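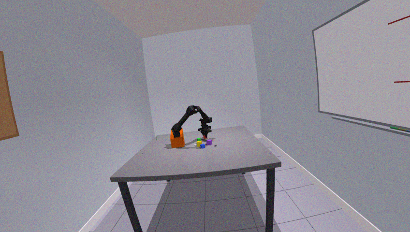
Bench simulation, arm over the cubes

Minutes, Vollville Simulation Practice Group, 23 September 2019

Segundo Quispe welcomed everyone back and thanked the Arkus folks for making the long drive (and for the pastries, which went fast).

Naming rules. After a good long chat we agreed that every run gets its scene name and seed in the log, with no exceptions for quick tries. The Pant set, all 720 runs, will be relabeled first.
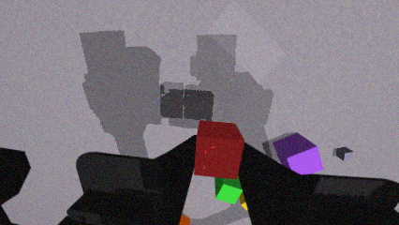 Gripper view with the red cube between the fingers

Grasp rule. Tõnu Strazds would like a grasp counted only after the cube has stayed clear of the table for 200 simulation steps. Segundo felt this was a touch strict for crowded layouts, but was happy to try it. Agreed for now, to be looked at again in October.

Bisdale draft. Section 2 still needs plainer wording on stopping a run by hand. Tõnu kindly offered to write it.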